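To the Residents of Witthorpe House, from the Office of the Registrar

Thursday, November 8, 2018

This notice concerns the matter of Room 19 and the stay of Mrs. Gunvor Blomqvist, and is issued under Section 5 of the House Rules, which requires that any change to the guest register be explained in writing to all persons living on the premises.

Residents will recall that the House keeps one room for visitors. A visitor may stay for up to five nights. The visitor signs the register on arrival, states a place of origin, and signs again on departure. The register has been kept in this manner since the House was opened, and until last January it contained no open entries.

Mrs. Blomqvist arrived on the second Monday of January by the evening ferry from Torvik. She carried one suitcase and a letter of introduction from the shipping firm of Cimetti, where she had been employed as a translator. The letter was in good order. She signed the register in blue ink and asked whether the window could be opened at night. She was told that it could.

On the sixth morning the Registrar went up to collect the key. Mrs. Blomqvist came to the door in her coat and said that she had every intention of leaving but had not yet slept. The Registrar asked whether the mattress was unsuitable. Mrs. Blomqvist replied that the mattress was excellent. She said that the rule allowed a visitor five nights, and that in her understanding a night was something a person passed through and came out of on the other side. She had lain awake until morning on each occasion. By her count she had not used any.

The Registrar consulted the House Rules. The word "night" is not defined in them.

The question was referred to the Board, which met and found that it could not rule on the meaning of the word without knowing what the founders had intended. The founders' papers are held at Clorow. A request was sent. Clorow answered in March that the papers had been damp for many years and could be read only in part, and enclosed a copy of the one page that mentioned visitors. It said that they should be made comfortable.

The Board took this as an instruction. The room was painted white. A new bed was ordered, with a headboard in dark grey, and green bedding was chosen after some discussion. 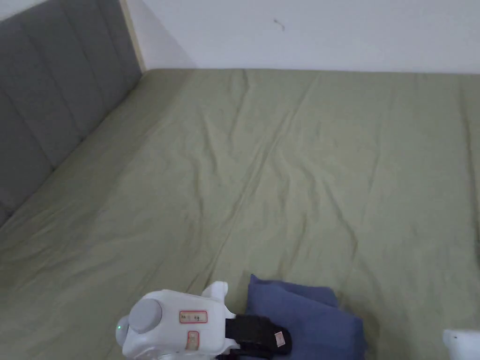
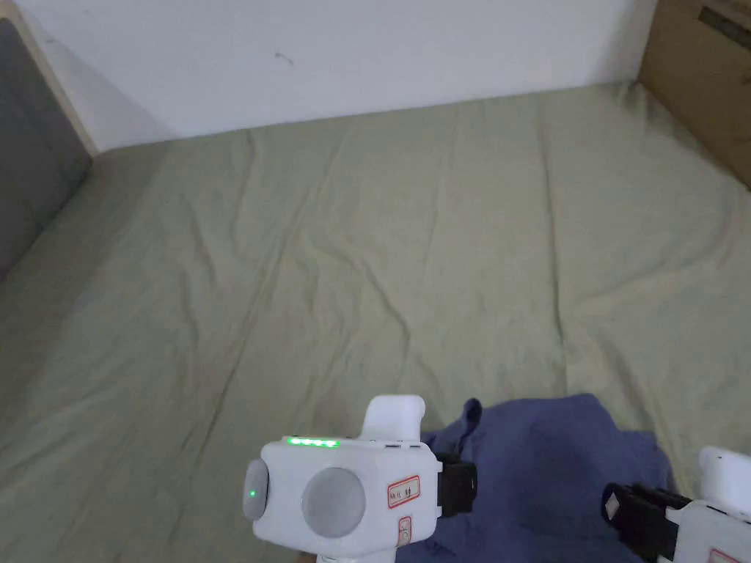

Mrs. Blomqvist thanked the Board in a short letter. She wrote that she had been wide awake the whole of the first night, admiring it.

By the summer she had become a familiar person in the House. She took her breakfast early. She translated the instructions for the boiler, which had been supplied in Norwegian and which no one had been able to follow, and the heating on the upper floor was much improved. Several residents who could not sleep themselves began to stop at her door in the small hours, and it was reported to this Office that tea was being made there. The Rules prohibit the preparation of hot food in bedrooms after ten. They are silent on tea.

In September a resident, Miss Anika Rosenthal, submitted a petition with 73 signatures asking that Mrs. Blomqvist be entered as a resident. The Registrar was obliged to refuse it. A resident must give up the guest register before signing the main one, and a guest may give up the register only by departing. Mrs. Blomqvist, when this was put to her, said she would be glad to depart in order to return, but that she could not truthfully sign for nights she had not had. The Registrar respected this position and recorded it.

The matter was settled on the last Sunday of October, when the clocks were changed. Miss Rosenthal had gone up at two in the morning with a book she had borrowed. She knocked and received no answer. She knocked again, opened the door a little, and found Mrs. Blomqvist asleep in her stockings on top of the covers with the window open and the lamp on. Miss Rosenthal turned off the lamp. She then came down and woke the Registrar, who dressed and made a note of the time. As the hour was about to be repeated, the time was written down twice.

Mrs. Blomqvist slept until past noon. She came down to the front desk with her suitcase, signed the guest register, and walked out through the main door as far as the gate. It was raining. She stood there for what the Registrar judged to be a proper interval, during which a number of residents watched from the stairs and did not speak. She then came back up the path and rang the bell.

The following changes therefore take effect today. The entry in the guest register is closed at one night. Four nights remain to Mrs. Blomqvist's credit and may be given to a visitor of her choosing. Her name has been added to the main register, and Room 19 is withdrawn from use by guests. The linen room on the second floor will serve in its place once the shelves have been taken out.

Residents who wish to object may do so in writing. The Registrar's office is open until six. Those calling in person are asked to use the back stairs before noon, as Mrs. Blomqvist is often still asleep.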